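Hair and Scalp Care > Colour and Treatments

Thread: Hard water, henna and grey roots, who has a routine that lasts?

mirtazan
Posted in September
Hello everybody. I moved to Rekerville in the autumn and since then my henna does not take on the grey roots as before. At my old place the colour stayed for two months. Now after 10 days the roots look orange and the lengths feel like straw. I use the same powder, Aleto, mixed with warm black tea and left overnight. I did not change my shampoo.

The neighbour downstairs told me the water in this town is very hard. Could the minerals stop the henna from holding? Or is my hair only getting older, like me?

quillandcomb
Hard water will do that. Minerals sit on the hair and the dye can't get at it properly. Wash with a chelating shampoo the night before, no conditioner, then henna on clean dry hair. I went through the same thing in my last flat.

bushfringe
I'd go easy on the chelating stuff. I used one every week and my ends snapped off. Once a month at most, and never on the same day as colour.

quillandcomb
I said the night before, not every week.

bushfringe
Fair enough, I read it too fast. My point about the ends is still good though.

mirtazan
Thank you both. I did it on the weekend. I bought the Firkard clarifying shampoo, washed one time, let the hair dry by itself and put the henna in the morning. I kept it four hours under a cap and an old towel, and I rinsed with filtered water from the jug, which took a lot of patience and also my partner's help.

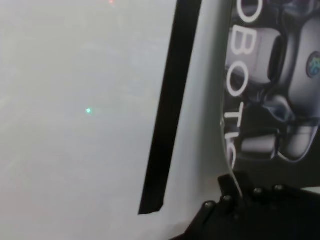
The roots came out darker than last time, more like chestnut, and I am happy with the colour around the ears where it never wants to stay. The lengths are still dry. I put a little coconut oil on them in the evening and it helped, but my pillow is not so grateful.

My question now is about the shower filter. The shop on my street sells the Ghumman one. Is it worth the money?

tealeafdye
I have had a Ghumman for two years. My hair feels softer and the colour fades slower. You must change the cartridge on time or it is useless.

bushfringe
Sorry, I disagree. Most shower filters take out chlorine and do very little for hardness. If your kettle still gets white scale with the filtered water, you have your answer. Save the money and do a vinegar rinse, one spoon in a big jug of cool water.

tealeafdye
Vinegar made my scalp itch. Everybody is different. I can only say what I see in my own bathroom.

quillandcomb
Agree with bushfringe on the filter, agree with tealeafdye on the vinegar. Citric acid is gentler on my scalp, but use only a tiny pinch.

mirtazan
I will do the kettle test before I buy anything. One more thing, does anybody add amla to the mix for grey hair? I read that it makes the colour less orange, but also that it dries the hair, and mine is dry enough already.

tealeafdye
I add two spoons to a full bowl. Less orange, yes, and my curls keep their shape better. Mix it with water and put it in at the end, when the henna is ready. I didn't notice more dryness, but I oil the night before.

mirtazan
Good, then I will try it on a small piece behind the neck first. I will write again when the roots grow.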